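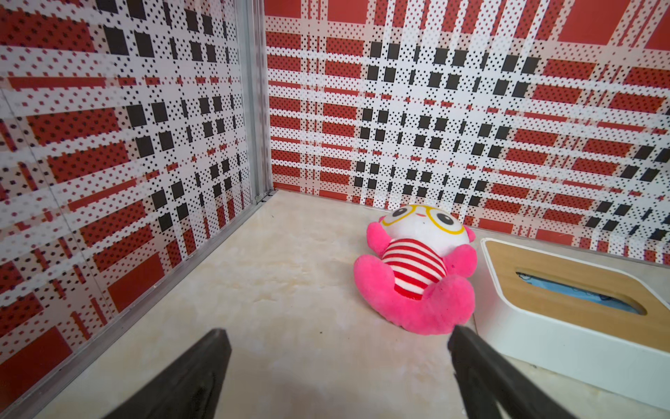 How to plan and cost a small gripper workcell

Equipment Planning Guidance, Nyberg Technical Services

This page is intended for departments preparing a first request for a tabletop robot workcell, that is, a single arm with a two-finger gripper, a wrist camera and a partly enclosed work surface. It sets out the order in which the request should be prepared and the items which are most often left out. It does not cover mobile robots or any equipment which needs a guarded floor area. For those, applicants should speak to the equipment office before beginning any paperwork.

Step 1. Write down the task

The request should begin with one page on the work the cell is to do. State what will be picked up, where it will be put, and how often. Terms such as "general handling" are not sufficient. A cell which must handle both a plush toy and a rigid tissue box, for instance, makes different demands from one which only moves cartons of a single size, and the assessors will want to see that this has been considered.

For each class of object, record the following:

Widest and narrowest dimension across which it may be gripped
Weight, including contents
Whether the surface is soft, hard, glossy or easily marked
Whether it may arrive lying down, tilted or against a wall
Whether a second object may be touching it

The last two entries decide a good deal of the later cost. Objects which lie close together leave little room for a finger to pass between them, and a narrower finger or a longer reach may be needed.

Step 2. Choose the gripper before the arm

Applicants commonly select an arm first and then look for a gripper to fit it. The office recommends the opposite order. Once the opening width, finger length and gripping force are known, the load which the arm must carry can be worked out. Add together the gripper, the wrist camera and its bracket, the cable, and the heaviest object. An arm chosen on the weight of the object alone will usually prove too small.

Fingers should be treated as a consumable. They scuff, and their inner faces wear. Handby supplies its plain fingers in pairs and its textured fingers singly, so the quotation should be read with care. Two spare pairs should be included in the first order.

Step 3. Plan the enclosure and the work surface

The walls and floor of the cell have a direct effect on the pictures which the wrist camera provides, and they should not be left until the arm has arrived. Three matters should be settled in advance.

Frame. Grooved aluminium profile is the usual choice, as panels can be changed without cutting a new frame. Corner posts should be ordered to length. Cutting on site is permitted only in the main workshop, and the workshop is closed on Saturday.

Wall panels. Plain and patterned panels should both be costed. Departments which intend to test recognition against a busy background will want several printed designs. Large designs are generally printed on more than one sheet, and the quotation should state where the seams will fall.

Floor. A glossy surface throws back light from above. Request a sample and view it under the lamps which will be used, at the height of the wrist camera. A marble-effect finish may be acceptable, but small marks on a veined surface can be hard to tell from the pattern, and a cleaning routine should be written into the plan.

Allow a clear margin between the area in which objects will be placed and the base of each wall. The fingers need room to open, and the body of the gripper is wider than the fingers. Where the task requires picking from a corner, say so in Step 1, and ask the supplier to confirm the approach angle in writing.

Step 4. Set out the budget

Costs should be entered under separate headings. A single figure for "robot system" will be returned.

Arm, controller and emergency stop
Gripper, fingers and spare fingers
Wrist camera, bracket and cable
Frame, panels and floor
Lighting
Test objects
Delivery, installation and acceptance
Training
Maintenance for the second and later years

Test objects are frequently forgotten. They are inexpensive, but they need to be replaced with the same item when worn, and it is sensible to buy duplicates at the start. The allowance for a first cell is 600 kronor. Soft toys and household packaging may be bought from ordinary shops against a receipt.

Panels and floor finishes from Gultgate are covered by the existing supply agreement and do not need a separate quotation. Grippers from Mindico and Handby are both approved. Any other make requires a short note of justification -- half a page is enough.

Step 5. Arrange the acceptance test

The acceptance test should be agreed with the supplier before the order is placed. The standard test consists of 114 picks, shared across the object classes given in Step 1, with the objects placed by a member of the department and not by the installer. Soft and rigid objects are to be scored separately. The wall panels fitted during the test should be those which will be used in daily work.

Final payment is released once the signed test sheet has been received. Where the cell does not meet the agreed score, the supplier is allowed one further visit.

Step 6. Submit the request

Requests are considered in April. Delivery normally takes about 16 weeks from the date of order, and departments should plan staff time and bench space accordingly. The task page, the quotations and the draft test sheet should be sent together as one file to Borghild Magnusson in the equipment office. Requests received without the draft test sheet will be held until it is supplied.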